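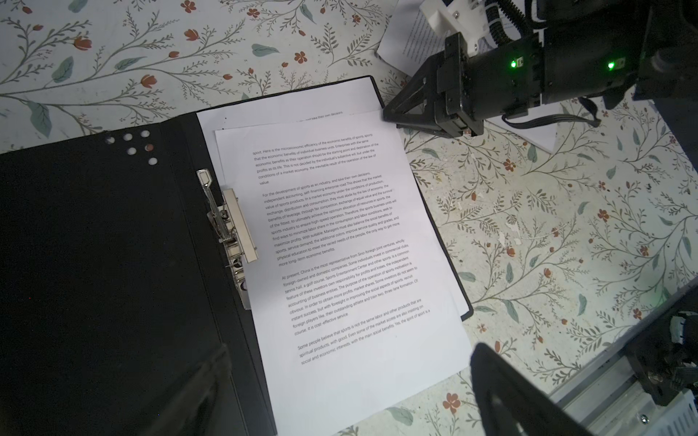
Kevser Dağdelen wants to know whether her ducks should have a pond or if a tub will do, and she has come to the right crowd!

Her full post:

I have a small flock of Welsh Harlequins coming in the spring and I can't wait! We're on a slope with no natural water. My neighbor says ducks without a pond are miserable, but the hatchery told me a deep tub is plenty. I could fit a stock tank near the run, or pay to have a real pond dug. What do you all do? Also, does the water have to be out all winter?

Posted Mar 22, 2021
3 replies

Trindska
Welsh Harlequins are a joy, you're going to love them! Mine have never had a pond and they are loud, shiny, busy birds. What they need every day is water deep enough to get the whole head under, so they can rinse their eyes and nostrils. Swimming is a bonus (a very fun one to watch). I use two rubber feed pans for drinking and a stock tank for baths, with a ramp made of cinder blocks on the outside and a few bricks stacked inside so they can climb back out. Please don't skip the bricks. A duck that gets tired and waterlogged in a straight-sided tank can drown.

Put the tank downhill from the coop if you can. They splash out an unbelievable amount, and you don't want that running under their bedding. I dump mine on the fruit trees and the plums have gone wild — best fertilizer I ever had.

If you raise ducklings yourself, keep them out of deep water until they feather in. Without a mother they chill fast. Short supervised dips in warm water are fine, and adorable.

Jurnska
get the pond!! we did ours and never looked back, 3000 gallons, ducks in it from sunup. it does go green though

Kodikara
I've done both, so I'll stick up for the tub. A dug pond with a small flock turns to soup unless you have a good filter or a stream feeding it, and ducks will clog a regular garden pump in no time. Start with the tank, see how you feel about hauling water, then decide. You'll want a tank with a big drain plug at the bottom, trust me!

For winter, yes to drinking water every day, deep enough for their bills and eyes. Baths you can skip during a hard freeze. Last January I put the bath away for the worst of it and just carried out warm water morning and evening. They went swimming again the first mild afternoon and you never heard such a racket.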